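Felta grippers on a two-arm cell: my take after 38 days
2 Oct 2025

I've wanted to write this one up for a while, so forgive me if it runs long. We fold laundry with robots at work (T-shirts mostly, some towels, the odd pillowcase when I'm feeling brave) and for most of the past year we ran the stock Panar fingers. They're fine! They open, they close, they never gave me trouble. But cloth is mean to a hard fingertip, and I kept seeing people on the forums rave about the Felta set, so I bought a pair and moved everything over.

The switch took me an afternoon. Four screws per side, one cable, and then a calibration routine that the manual explains in a single paragraph, badly translated. I got stuck on the zero position for the second gripper and ended up emailing Hywel Mostyn, who wrote the setup notes I'd been using for the old ones. He answered inside an hour with one line - swap the open and closed limits - and that was it.

What I like

The tips are thin enough to get under a hem. With the Panar fingers I had to come down hard and pinch up a fold, and if the shirt was lying really flat I'd get air. The Felta tips slide in low and take one layer far more often than they take two. I ran 100 sleeve pickups on each set, same shirts, same starting poses more or less. The old fingers got 53. The new ones got nearly all of them, and the misses were mostly on a slippery gym shirt that I'd like to throw out a window.

I also like how slowly they can close. You can set the speed way down and let the fabric settle between the fingers before the squeeze comes on, so you don't get that little snatch that drags the whole shirt sideways.

My usual practice piece is the orange tee, partly because the color stands out so well against our pale table. I start it wrinkled, with a sleeve toward the left arm, and keep the basket up in the back corner where the right arm can get at it.
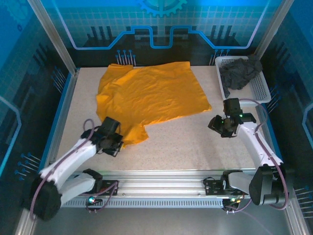 What I don't like

The wrist is bulky. There's a big square motor housing right above the fingers, and when both arms want to work near the middle of the table I have to leave more room between them than I'd planned. I rewrote two of my folding moves to stop the arms from crowding each other. If your table is smaller than ours, measure first.

Cable length bugs me too. The one in the box is too short for a comfortable loop at the wrist, and a tight cable tugs when the arm twists. I bought longer ones from Kareo and left plenty of slack. They're purple, which I've come to love.

And the software, oh boy. The Felta app wants to update itself every time I open it. I gave up and drive everything from our own controller now. The command list is short and sensible, so that part was easy, but a beginner would be stuck with the app and I feel for them.

How they compare with the Yáñez

I had a Yáñez soft gripper on loan for a bit, the one with the rubbery fingers. Lovely on towels! Thick, fluffy stuff it grabs like a champ. On a thin T-shirt it kept taking both layers, and the rubber picked up lint so fast that I was wiping it down between runs. If towels were my whole job I'd go that way and never look back.

Should you get a pair?

For thin clothes, yes, if you have the space for that wrist and you're okay writing a few lines of code. I'd give them 4 out of 5, and they'd get the last point if the right cable came in the box. If you only pick up boxes and blocks, keep what you have. My Panar fingers are in a drawer for now, and I'll probably put them back on when we get to the sock bin.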